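Print this message | E-mail this message

To: Nandby shared workroom list
Date: 1 December 2024
Subject: Re: Monitor arms and cables at the desks

> Hello all,
> we have money left for the desks, up to 669 for the whole room. I would like
> to know before we order: is the arm from Gromell good enough for the large
> monitors, or should we take the Sutetti one? And can something be done about
> the cables? Last week I pulled a plug out with my foot again.

Dear list,

Thank you for the question. I have used both arms, so I will try to answer in order.

The Gromell arm is good when the monitor stays mostly in one position. If you turn it every day, the joint becomes soft and you must tighten the screw again. The Sutetti arm costs more, but the shop offered me a set for 595 and it would fit in the sum you name. For the desks where two people look at the same screen from different sides, I would take Sutetti. The others can keep what they have.

Please look at the post before you decide. The arm goes out from its top, and the cords should follow the post down to the desk. At present they do not.
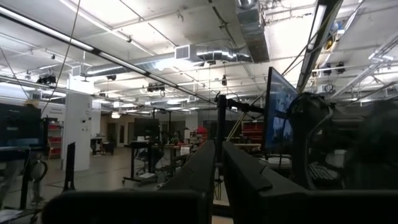 Monitor on its arm, with the yellowish cords beside the post.

My proposal for the cords is simple. We buy 15 cloth straps and one tray to go under the table top. Every cord gets a loop of 40 centimetres behind the monitor — otherwise the arm cannot move freely — and the rest goes in the tray. I have asked at Tkachenko and they have both things in the shop.

One more request. Please do not put power cords and screen cables in the same strap. It looks tidy, but when one monitor must be changed we have to open everything.

I can come one evening in December with a screwdriver and a small ladder. It would help me if the desks are cleared before, also the keyboards.

With kind regards,
from the desk by the column

Print this message | E-mail this message | Reply to list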